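Sorting odds and ends before a move: one box or lots of little ones?

Asked 27 August 2024 in Home > Tidying & storage

Moving to a smaller flat in Bollemton and I've got years of tiny stuff. Bottle caps, lids, small boxes, lighters, bits of glittery plastic I can't name. Been keeping the caps for my niece's craft things, she wants every colour going. Started laying them out tonight on the sheep cloth so I could see what's what, with a shallow tray to sort into.
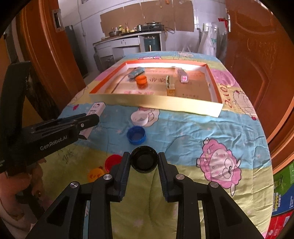 Caps so far, tray behind

Questions really:

- do I bother splitting by type or just tip the lot in one tray and tape it up?
- what do you do about lighters? Don't want to bin ones that might still work
- does ink or pen come out of a printed cloth, asking for later

Van is from Foltach and they want everything in closed boxes. No bags. 2 evenings left so nothing fancy pls.

Tried one lighter in a box, old carton laid flat in the bottom as a liner. Looks tidy enough but seems a waste of a box?
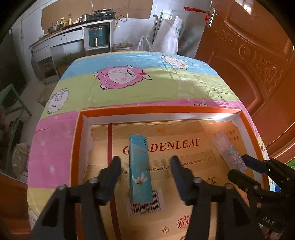
## Answers

**Answer 1** (accepted)

Split into 3 and stop there. Caps and lids together. Paper and card bits together. Anything with fuel or a battery seperate, and that last lot doesn't go in the van at all.

Ring the movers about lighters. When I used Iketness in February they wouldn't take any, not even one in a drawer. I carried mine in my coat. Keep them out of a hot car as well.

Shallow trays are great for sorting and rubbish for moving, the caps jump out over the first bump. Sort in the tray, then tip into something with a proper lid. Old ice cream tub. Label the top AND one side, you'll stack them and forget.

Lining the bottom with flat card is fine, keep doing that. Stops small things sliding under the flaps.

**Answer 2**

bin the caps. sorry. I moved 2,000 of them across 4 houses for "crafts" and not one got used

**Answer 3**

Agree with the first one mostly, but I'd rinse the caps before they get packed, milk ones specially. Let them dry overnight on a towel or the tub will stink by the time you open it.

For the pen, depends what pen. Biro I've had luck with a dab of surgical spirit on a cotton bud, kitchen roll underneath, then normal wash. Test a corner first as the print can go too. Permanant marker, no idea, I've got a Bošković tablecloth with a blob on it and it's still there.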